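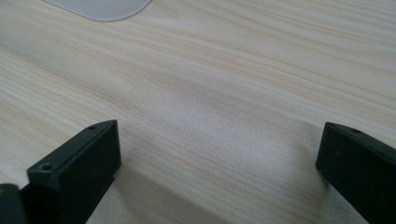
La table Alemora est la pièce la plus utilisée de l'atelier partagé de Groltotell. Elle sert à la couture le matin, au cartonnage l'après-midi et aux repas quand la cuisine est prise. Nous avions demandé un plateau clair pour y retrouver facilement les épingles, les fils sombres et les chutes de papier. Le veinage crème et beige part en longues bandes légèrement courbes, serrées par endroits, plus larges ailleurs, avec des passages un peu plus rosés vers le milieu. Sur une teinte comme celle-là, les fils blancs et le papier kraft se repèrent moins bien, et il faut passer la main avant de ranger.

Cette page fait partie de la galerie du mobilier de l'atelier. Elle a été mise en ligne le 5 août 2018 par Manuela Bianchini. Les autres meubles ont chacun leur page.

Dimensions
Longueur 197 cm, hauteur 722 mm. La hauteur convient à la couture assise. Pour la coupe debout, c'est bas, et Halvard Hedlund a fabriqué quatre cales qui se glissent sous les pieds. Elles sont rangées dans le tiroir du bas de l'armoire Uma. Il faut être deux pour les poser.

Emplacement
La table est parallèle au mur du fond, à 40 cm de celui-ci. Cet espace permet de laisser pendre les grandes pièces de tissu sans qu'elles touchent la plinthe. Merci de la remettre à sa place après l'avoir déplacée. Les repères au sol sont des morceaux d'adhésif gris.

Le sens du veinage
Plusieurs personnes s'en servent pour aligner une feuille ou un ourlet. Les lignes ne sont ni droites ni parallèles au bord et traversent le plateau en biais. Pour un angle droit, prendre l'équerre. Natália Vaněk a perdu une couverture de carnet entière en se fiant au dessin.

Découpe
Pas de cutter directement sur le plateau, même pour une petite coupe. Les tapis de découpe sont suspendus près de la porte. Le plus grand revient en priorité au groupe de cartonnage, qui le réserve le mardi.

Colle et peinture
Poser un papier de protection avant d'ouvrir les pots. Une goutte de colle blanche s'enlève avec un chiffon humide si on s'en occupe tout de suite. Si elle a séché, ne pas gratter avec une lame et prévenir Burgi Imhof, qui a ce qu'il faut.

Fer à repasser
La planche Ocampo est faite pour cela. Une serviette pliée sur la table ne suffit pas.

Nettoyage
Eau tiède et savon doux, chiffon bien essoré, en suivant les lignes du dessin pour voir où l'on est passé. Essuyer ensuite avec un linge sec. Les éponges abrasives restent à l'évier.

Repas
Jusqu'à huit personnes assises. Les dessous-de-plat sont sur l'étagère, à côté des tasses. Le soir, on laisse le plateau dégagé pour le groupe du lendemain, y compris les boîtes d'épingles et les téléphones en charge.

Réservations
Le cahier est à l'entrée. Noter le nom, l'heure et le type d'activité. Na-rae Jeon tient le planning du mois d'août et peut ajouter des créneaux le soir, dans la limite de 16 par mois. En cas de doublon, la première inscription au cahier l'emporte.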